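Applications are invited for the position of Workshop Bench Attendant (part-time, fixed term) at the Karimi Center for Workshop Practice. The position is open to internal and external candidates. This notice was issued on Aug 21, 2018, and remains open until the position is filled.

## The Center

The Karimi Center provides shared bench space to adult learners, small firms, and independent makers. Its main building on the Tramov site houses the bench room, a tool store, a finishing room, and a small office. The bench room is open to registered users throughout the year, except for a short closure in April, when the floor is cleaned and the benches are resurfaced where needed.

The Center had 193 registered users at the close of the last program year. Users reserve a bench in advance and are expected to leave it as they found it. In practice, the condition of the room depends a great deal on the person who looks after it between reservations, and the Center considers this a skilled position.

## Purpose of the Position

The Bench Attendant is responsible for the condition of the work surfaces and for the orderly handover of benches from one user to the next. The attendant reports to the Workshop Manager, Benedikt Schmieder, and works alongside the tool store staff.

The benches have light wooden tops with a faint grain. A pale surface is pleasant to work on and makes small parts easy to find, but it also shows glue, pencil, oil, and metal dust very quickly. Candidates should be comfortable with routine surface care and should be able to tell ordinary wear from damage that calls for repair.

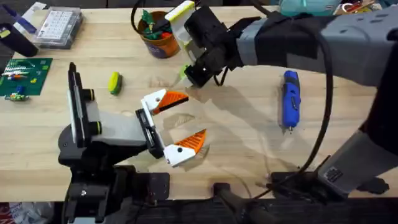 ## Duties

The attendant will be expected to:

- inspect each bench top before and after a reservation and enter its condition in the bench log;
- wipe down surfaces using the cleaning products approved for wood, and remove dried glue with a plastic scraper;
- sand and re-oil worn areas according to the maintenance schedule;
- check that anything fastened to a bench is secure and that bolts and brackets have not marked the wood;
- route cables so that they do not cross walkways;
- return stray tools and hardware to the tool store before closing;
- report scratches, burns, and loose joints to the Workshop Manager on the day they are found;
- assist new users in setting up their first reservation.

Equipment belonging to a user may not be moved, disconnected, or adjusted without that user's consent. Where a bench cannot be cleaned fully for this reason, the attendant notes the fact in the log and cleans the accessible part of the top.

## Qualifications

Required:

- a high school diploma or equivalent;
- at least one year of experience in a workshop, school shop, laboratory, or comparable setting;
- basic knowledge of wood finishes and their care;
- the ability to keep clear written records in English;
- the ability to lift 40 pounds and to stand for most of a shift.

Preferred:

- experience with hand sanding and oil finishes;
- familiarity with the Cludis reservation system, which the Center uses for all bench bookings;
- current first aid certification.

Training in the reservation system will be provided to the successful candidate. Applicants who have gained their experience through unpaid work or a home shop are encouraged to apply and should describe that experience in their letter.

## Terms of Employment

The appointment is for 91 shifts of 4 hours each, to be scheduled across the program year. Most shifts fall in the late afternoon and early evening. The attendant may exchange shifts with other members of the workshop staff with the prior approval of the Workshop Manager.

Pay is set according to the Center's hourly scale for technical support staff, and the applicable rate will be stated in the letter of offer. Safety glasses, gloves, and a shop apron are supplied. Safety shoes must be provided by the employee, who may claim up to $80 toward their cost on presentation of a receipt.

The appointment includes a probationary period, during which the attendant will meet regularly with the Workshop Manager to review the bench log and discuss any questions about the work.

## How to Apply

Applicants should submit a letter of interest, a current résumé, and the names of two references to Benedikt Schmieder, Workshop Manager. Applications may be left at the Center's front office or sent by mail to the Pretari Building, where the Center's administrative staff are located. Envelopes should be marked "Bench Attendant."

Candidates selected for interview will be asked to complete a short practical exercise, consisting of the inspection and cleaning of one bench top and a written log entry. Materials will be provided. Candidates who require an accommodation for the interview or the exercise should state this in their letter.

The Center is an equal opportunity employer. All applicants will be notified in writing of the outcome.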